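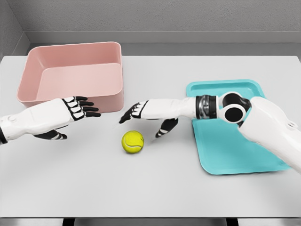

The Dukia starter pack has been on our wish list since the spring, and in June we finally got a proper long trial of it. For anyone who missed the earlier mention, Dukia is a set of ready-made tabletop tasks for two-armed robots, all of it running in simulation, sold by the small outfit called Bamura that also makes the Draltongate scene editor many of you already use. You pay once, you download it, and you get 36 tasks with the objects, the tables and the arms already set up, so that a class or a club can get going on a Saturday-sized budget of patience. The scenes are kept very plain, and I came to like that a great deal. One of the first we spent real time with has just a pink bin, a turquoise tray and a tennis ball on a white table, with a white five-fingered hand reaching in from each side, and after a week of far busier demos from other makers it was a relief to have so little to look at while learning the controls.

Getting started took us most of an afternoon, though I will admit that a good part of it went on updating a graphics driver that should have been updated long ago. The download is large, so please do it the night before if you plan to show the pack to a group. Once it's in, you choose a task from a list, press the play button, and then either drive the arms yourself or hand them over to a script. Driving them yourself is great fun! It is also much harder than it looks, and our evening group laughed a good deal over it. The sliders for the fingers are grouped by hand, with the thumbs on a separate row, and it took me a while to stop reaching for the wrong row every time.

The tennis ball tasks were the favorites by a long way. There are three of them in the pack, and the easiest simply asks you to get the ball into the bin. The next one wants it set down on the tray and left there, and that had several of us muttering, for a ball has its own ideas about staying put. The third asks for a pass from one hand to the other first. Each task can be reset with a single key, and the objects come back in slightly different spots if you tick the shuffle box. I would leave shuffle off for the first session and turn it on once people are feeling pleased with themselves.

Now for the parts I was less happy with. The printed guide is 30 pages and very friendly in tone, but it skips over how to save your own runs, and I had to go digging in the help menu to find out. The saved files also land in a folder with a name as long as your arm, and you can't change it (Bamura tells us this is coming in the next update, and they were very kind about my grumbling). The contact settings could use some plain-language notes too. There is one slider for how grippy the fingertips are, another for how bouncy the objects are, and a third called "compliance" that I moved back and forth for a good while without learning very much. If any of you have worked that one out, do write in and tell me, and I'll pass it along.

On an older laptop the pack ran, but slowly, and the shadows had to be switched off. On our shared desktop it was smooth all evening, even with two people's scenes open side by side. You don't need any real hardware at all, which makes it a kind choice for schools and for those of us working at a kitchen table.

There is also a Yousafzai add-on, sold separately, that brings in 17 more tasks with kitchen things and stacking blocks. We have only dipped into it so far. The stacking ones seem well made – the blocks wobble in a very believable way – and I hope to have more to say about it in the next issue. If you already own Draltongate, the scenes from both packs open straight into the editor, so you can swap the tray for something of your own or move the bin farther off to make the reach harder.

Readers of this newsletter can try the starter pack free for two weeks through the trial form on Bamura's site, and there is no need to give a card number. We will have it set up at our next open evening, from 6:30 until we run out of coffee, and you are very welcome to come and take a turn at the sliders. Bring a mouse if you have one, as the trackpad is hard work with the arms.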